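How to Test Whether a Robot Arm Can Sort Your Laundry

Skovico Household Automation Guides
Published Sunday, May 22, 2022

Purpose of this guide

Readers often ask the Skovico test group whether a machine can take over the laundry. The washing and drying have been done by machines for decades. The work that remains is the handling: picking garments out of a pile, deciding what each one is, and placing it in the correct bin. This guide explains how to run a simple, repeatable test of that handling work with a tabletop robot arm. It is intended for schools, repair shops, care homes and private owners who already have an arm in working order and wish to know what it can do before relying on it.

The procedure does not cover folding. Folding is a harder task and is treated in a separate guide, planned for August.

What you will need

One robot arm with a two-finger gripper and a camera mounted near the wrist.
A steady table, with enough clear space for the arm to reach both bins without passing over the operator.
2 storage bins of the same size. Clear plastic is acceptable, but see the note on glare below.
Clean, dry garments in mixed colors and fabrics. Include at least one large dark item and several small bright ones.
A notebook or spreadsheet for recording the result of each attempt.

Step 1. Set the rule before you begin

Write down the sorting rule in one sentence. "Dark items go to the left bin and all other items go to the right bin" is a good first rule. Avoid rules that depend on reading a care label, as few arms on the market can turn a label toward the camera and hold it still.

The rule must also say what happens to patterned clothing. A plaid shirt with red and black in it can be argued either way, and an operator who decides during the test will tend to decide in favor of the machine.

Step 2. Position the bins

Place the bins so that the rims can be seen by the wrist camera when the arm is at rest. Fasten them with removable tape or a nonslip mat. A bin that moves when the gripper touches it will spoil every attempt that follows.

Clear plastic deserves attention. Colors show through the walls, and the software may treat a garment inside the bin as one still waiting to be sorted. Bright reflections can also hide part of the wall. If the system reports objects that are not there, move the lamp to one side or line the bin with plain paper.

Step 3. Run a hand-guided round

Before any automatic attempt, have a person steer the arm through the task. On the Mornex controller used by our group, this is done with the handheld unit in slow mode. Guide the gripper to a garment, close it, lift straight up, move over the bin, lower and release.

A hand-guided round separates two questions that are often confused. If a person cannot complete the task with the arm, the trouble lies in the hardware - the reach, the grip or the view. If a person succeeds and the automatic program does not, the trouble lies in the software.

Step 4. Run the automatic attempts

Plan for 100 attempts. Fewer will not give a fair picture, as cloth lands differently each time it is dropped. Return the garments to the table after each group of attempts and shake them out so that the machine does not benefit from a tidy pile.

Score each attempt under one of these headings:

Correct: the item reached the right bin and no part of it hung over the rim.
Partial: the item reached the right bin but hung over the rim, or carried a second item with it.
Wrong bin.
Dropped or not gripped.

Do not assist the arm during an attempt. If the operator touches a garment, the attempt is scored as dropped.

Step 5. Review the wrist camera view

Most arms can save still pictures from the wrist camera. Review them alongside the scores, and give particular attention to large dark garments. Black fabric gives the software little contrast with which to find an edge, and its folds can be mistaken for separate items. Straps and bands are a further difficulty, because a narrow strip may be treated as a good place to grip when the weight of the garment is elsewhere.

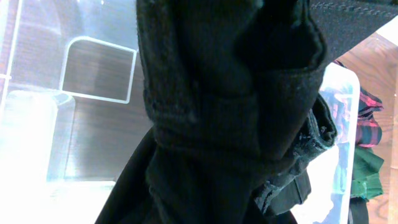

Wrist camera view of a black garment between two clear bins, with plaid and green clothing at right.

When reviewing a picture of this kind, ask whether you could tell from it alone where the garment begins and ends. If a person finds this difficult, a second camera placed above the table is advised. Ribbed sections and worn seams sometimes give the software a useful point of reference, and it is worth noting in the record which garments have them.

Step 6. Interpret the result

In our own trials with a Sitompul arm, 80 of the 100 hand-guided attempts were scored correct. Under automatic control, using the same garments and the same bins, the figure was 75 correct. The greater part of the automatic failures came from dark knits and from items that clung together.

A result of this kind is suitable for demonstration and for supervised work. It does not support leaving the machine alone with a full load. A person must still stand by to free tangled items and correct the bins, and in our trials that person could have sorted the same clothes by hand in far less time. The case for such a machine is stronger where a user has limited use of the hands and time is of less concern.

Safety and care

Keep hair, sleeves and cords away from the gripper. Set the closing force to the lowest level that will hold a cotton shirt. Do not test with delicate or costly clothing, as repeated gripping can pull knit fabric and open weak seams. Switch off power at the controller before reaching into either bin.

Reporting your results

Score sheets may be sent to the Skovico test group through the Wustetti results exchange. Please state the arm model, the sorting rule in full, the number of garments used, and whether a second camera was fitted. Reports without a written sorting rule cannot be added to the comparison table.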